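Small Bathroom Tips I Wish I'd Had Seven Paint Cans Ago

Posted in May, filed under Walls and Floors
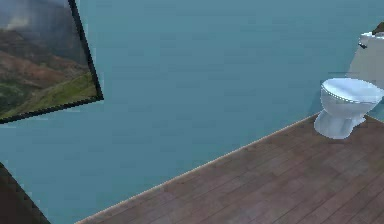 I've painted the bathroom in our Driltstead house three times now, and the thing I keep learning over again is that most of the job happens before the can is open. The first time, I was so excited that I bought the paint at lunch and had a wall done by supper, and by the next winter it was coming away in strips next to the shower. So if you're in a hurry, please slow down for one evening and read through this first. Color is the fun part and I won't pretend otherwise! A teal-blue wall with a wooden plank floor is about my favorite pairing for a small bathroom, and a plain white toilet looks crisp against it, so you don't need to go shopping for fancy fixtures. I do like a landscape in a black frame on a strong color like that, too. But get the wall clean before you fall in love with a paint chip.

Washing the walls

Hair spray, soap film, toothpaste mist – it all ends up on the wall, even up high where you'd never think to look. I use a bucket of warm water with a squirt of dish soap, a big sponge, and an old towel on the floor. Start at the bottom and work up (I know, it feels backward), and the drips won't leave streaks down the dry part. Then rinse with clean water and go have dinner. The wall should dry overnight with the door open.

If there's mildew, deal with it separately and don't paint over it, ever. I use a store-bought mildew cleaner, follow the label, wear gloves and open the window. Never mix it with anything else under the sink, especially not ammonia or vinegar if it has bleach in it.

Filling and sanding

My walls had more holes than I'd care to admit, mostly from a towel bar that I moved again and again. Lightweight filler is fine for nail holes. For anything you could lose a pencil in, put on a thin layer, let it dry, and do another. One fat blob will shrink and crack and you'll be back at it the next day. I sand with a fine sponge block and wipe the dust off with a damp rag. Run your palm over the spot with your eyes closed – your hand will find bumps that your eyes miss.

Shiny old paint needs a light scuff all over, too. It takes me one podcast to do the whole room.

Getting behind the toilet

Oh, this is the part everybody hates. There's that narrow strip behind the tank where no roller fits and your elbow has no business being. You can take the tank off, and if you're handy it's not a terrible job, but I never have. What works for me is one of those skinny little rollers on a long handle. Take the tank lid off first and set it on a towel somewhere safe (mine lives in the bathtub for the day), then slip a big trash bag over the tank and tape it down. You'll gain a couple of inches and you won't be scraping dried drips off the porcelain with your thumbnail later.

Brush the bits around the supply line with a small angled brush. A dab of petroleum jelly on the shutoff valve keeps the paint from sticking, then you just wipe it off.

Which paint?

I used Gratska satin in the bathroom and I've been happy with it. Flat paint looks gorgeous for a week and then shows every splash. High gloss shows every dent, and I have a lot of dents. Satin wipes down and forgives a bit. Two coats over primer, always, and with a deep color you may want a third. My last shade was number 307 on the Nallholm color card, and it went on looking like pool water and dried much darker, so do paint a test patch and give it a whole day before you panic. I panicked.

Write the color number, the finish and the room on a strip of masking tape and stick it to the can, and write it again inside the cabinet door. Cans rust. Labels get dripped on. You'll thank yourself when somebody bangs the wall with a laundry hamper.

Floors and water

Wood in a bathroom makes some people nervous. We've had ours for years and the whole secret is a bath mat that actually gets hung up after a shower, and wiping up puddles right away. I damp mop with a wrung-out microfiber mop, never a sopping one. Check the caulk along the tub every few months, and if it's pulling away, cut it out and do it over – new caulk on top of old caulk doesn't hold.

For the floor while you're painting, skip the thin plastic sheets. They slide, and paint sits on them wet until you step in it. A canvas drop cloth costs more and lasts forever. I've got one from Oyelaran Hardware that's been through every room in the house and now looks like modern art.

Hanging things back up

Wait a few days before you hang anything, because fresh paint will stick to the back of a frame. Little felt dots on the bottom corners help with that, and they also keep a picture from sliding crooked whenever the door slams. Two hooks set a hand's width apart hold a frame level much better than a single nail. I'd keep anything you really love out of the bathroom, though. Steam gets in behind the glass. Prints and postcards are perfect in there.

One more for the brushes: if you're stopping overnight between coats, wrap them tight in plastic wrap and put them in the fridge. They'll be soft in the morning. Just tell whoever gets up first to make breakfast what's in there.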